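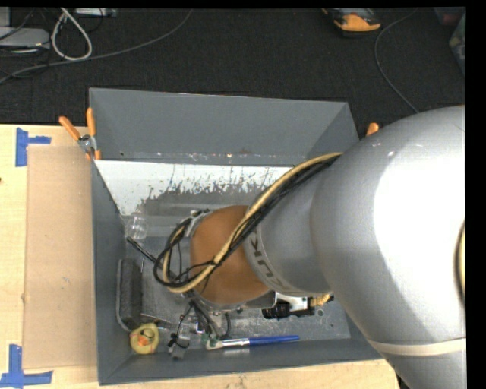

Grey metal bin with sloped sides, on the table.

Sorting out a shed full of screws – the quick way

Got a free Saturday? Enough for this. Mine took 3 hours, with tea.

1. Tip everything out. All of it, every jam jar and every tobacco tin. Old sheet on the floor first or you'll be finding washers till March.

2. Magnet over the lot. Steel sticks, brass doesn't. Wrap the magnet in a carrier bag, then turn the bag inside out to drop the bits off.

3. Split by type before size. Wood screws, machine screws, nails, wall plugs. Dont measure anything yet.

4. Now size. I use a bit of scrap with holes drilled in it – quicker than a ruler. Anything bent or rusty goes in the scrap pot, no arguing.

5. Drawers. Mine is a second hand Zavura cabinet, 44 drawers, picked up in Nulutdale. Heavy stuff at the bottom. Screw it to the wall before you fill it, it will tip.

6. Labels. Pencil on masking tape. Printed ones peel off in the damp.

Leftovers: one "misc" drawer only. When thats full, have a clear out.

Next time – hanging the long tools, and which hooks to buy.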